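Informe de avance al Fondo Staminholm
Proyecto: Inventario y préstamo de objetos domésticos de Pukedby
Entidad ejecutora: Asociación Cultural Durkeck
Fecha: 2018-07-04

Situación general
El proyecto sigue el calendario aprobado, salvo en la parte de digitalización de fichas antiguas, que lleva retraso desde abril. Hasta el cierre de este informe se han registrado 1,321 piezas procedentes de donaciones y del antiguo depósito municipal. De ellas, 207 tienen ficha completa con medidas, estado de conservación y procedencia. Las demás cuentan con ficha provisional.

El vidrio prensado se ha tratado como grupo aparte. Las fichas anteriores mezclaban portavelas, floreros y copas bajo la misma denominación, y ha sido necesario revisar el vocabulario. Los portavelas de vidrio rosa se describen ahora por borde, cuello y base.

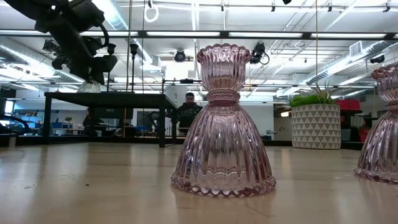

Préstamos a centros escolares
Se han preparado 2 maletas didácticas, una sobre iluminación doméstica y otra sobre la cocina. La primera ya ha circulado por las escuelas de Pukedby. La segunda espera las cartelas, que la imprenta entregó con errores y ha tenido que repetir sin coste. Los centros piden plazos de préstamo más largos; proponemos pasar de una semana a dos.

Almacén y espacios
El traslado al local de Dolan quedó terminado en abril. Las estanterías están montadas y las cajas llevan numeración nueva. Falta resolver la humedad del muro norte, para lo que se han pedido presupuestos a dos empresas.

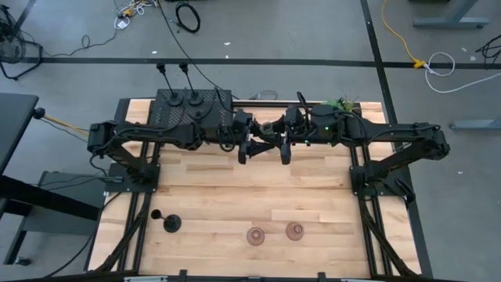
El contrato de alquiler vence a final de año y la propietaria ha ofrecido renovarlo en las mismas condiciones. Agradeceríamos una respuesta del Fondo antes de septiembre.

Gasto y próximos pasos
El gasto se mantiene dentro de lo previsto. La partida de embalaje se ha agotado y solicitamos cubrirla con el remanente de transporte. Quedan 159 piezas por limpiar antes de pasar a su ficha definitiva. En el próximo periodo se revisará la cerámica y se enviará la segunda maleta.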